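June, late evening

Fifth week of the sleep thing and I still don't believe in it. I should write down why before I talk myself into it, or out of it.

The plan, as Gladys sold it to me, was simple. In bed by half past ten, no screens after nine, no coffee after noon, and I would be a new woman by summer. She swears by it. She also swore by the celery juice and the copper bracelet, and I remember how both of those ended. But I was waking up at three every night and lying there composing angry letters to the water company, so I said fine.

What bothers me is the app. Lernia gives me a sleep score every morning, and I have started waking up and feeling perfectly all right until I look at it. Yesterday I got up humming. Then it told me 30 out of a possible hundred and I was tired until lunch. How does it know? I was lying still reading for part of the night and I bet it counted that as sleep, and I bet it counted the good stretch near dawn as something else. Farzad says the score is mostly guesswork with a nice font. He works with numbers all day and he doesn't trust any he can't take apart, and on this I am with him.

The other thing is the bill. The pillow from Zivholm cost 80 dollars and it is a pillow. It has a dip in the middle. I've been folding an old one in half for twenty years and getting a dip in the middle for free.

In fairness, I did sleep through four nights last week. I can't deny that. But it was also cool and rainy last week and the people upstairs were away, so who gets the credit? The bedtime, the pillow, the rain or the quiet? I asked Saranya and she said why does it matter, you slept. That is a very Saranya answer. It matters if I'm going to keep paying for the app.
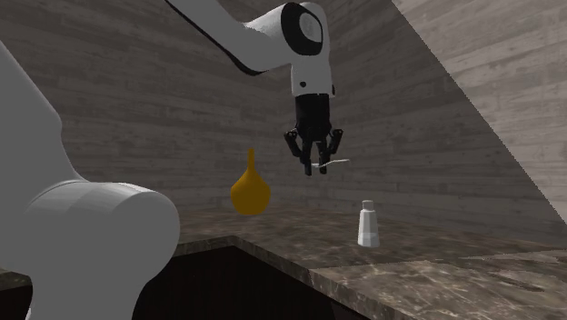

Things I'll admit to

The no-coffee rule. I hate it and it may be working. I cheated on it at Jacqueline's, had one strong cup at four, and was wide awake past one listening to the refrigerator. One bad night proves very little, I know. I had also eaten two helpings of that pie, and her dining room is kept as warm as a greenhouse. Still, I'll leave the coffee rule where it is for now.

The walk after supper. I like this one and would do it with no rule at all. Up to the end of Dornurmont and back by the school, with the linden trees just starting to smell. Lernia gave me 2,710 steps tonight and 2,656 last night for the very same walk - same shoes, same side of the street. I told Farzad and he was delighted.

The screens. I've failed at this and won't pretend otherwise. The phone is on the nightstand and I looked at it twice while writing this page.

So I've made a deal with myself. The free trial ends in nine days and I will not renew. I'll keep the walk and the bedtime and put the Zivholm pillow in the closet for a week, then bring it back for a week, and see if I can tell the difference. Gladys will say I'm not giving it a chance. She can have the pillow.

Ten forty already. Late again.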